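Touching up chipped painted blocks

Quick one this, as I've got a whole crate of them to get through before the playgroup sale in June. Old painted toy blocks, good solid things, but the paint goes at the edges first and then they look tatty. Takes an evening plus drying. No need to strip the lot.

What you need

Fine sandpaper, 240 or so if you've got it
A damp cloth and a dry one
Small tin of enamel, matched as near as you can (I use Nirus gloss, the toy-safe one — check the tin says so)
Filler, only for deep chips. Siltitard do a small tube
A thin brush and a cocktail stick
Old tray or a bit of card

First, wash. Warm water, drop of washing up liquid, wipe not soak. Wood swells if you leave it sitting in the bowl and then nothing stacks properly. Dry with the cloth and leave out for 60 minutes.

Then look for the damage. Good light, turn the block slowly, go along every edge. Corners too. Faces are normally fine, it's where two faces meet that takes the knocks. Mark anything bad with a bit of masking tape next to it so you don't loose track.

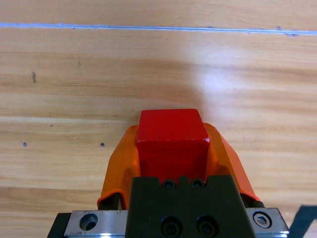 Red block, worn along the edge with a whitish chip at the right-hand end.

Wear like that is a paint job only. Thin pale lines along an edge want a light rub and one coat. A chip wants its rim feathering down first or you'll see the step through the new paint. If your fingernail drops right into it, fill it. Press the filler in with the cocktail stick, leave it a touch proud, sand flat once hard. Siltitard says 90 minutes on the tube. I give it overnight.

Sanding — go easy. Along the edge, never across. Couple of strokes, wipe, look again. You only want to take the shine off round the bad bit.

Painting. Stir the tin properly, reds especially, the colour sits at the bottom. Tiny amount on the brush. Start in the chip and drag outwards until theres nothing left on the bristles. Leave 6 hours, second coat if the pale still shows. Stand the block on a face you haven't touched.

Colour a bit off? Old red fades and new red looks loud beside it. Either paint the whole face up to the edge, or a dot of brown in the mix. Test on card, let it dry, then decide. Wet paint lies.

Don't give them back to children until the paint is hard and the smell's gone, whatever the tin says. And if the blocks are really old and you don't know what's on them, don't sand at all. Old paint can have lead in it. Put those on a shelf.

Mine are a 74 piece Lolano set, so yes, this'll take me a while. Yellows next.

Related
Getting felt tip off painted wood
Rätsep stacking rings: replacing the peg
Drawstring bag for blocks, no zip
Which filler for which job
Cleaning wooden puzzles without lifting the picture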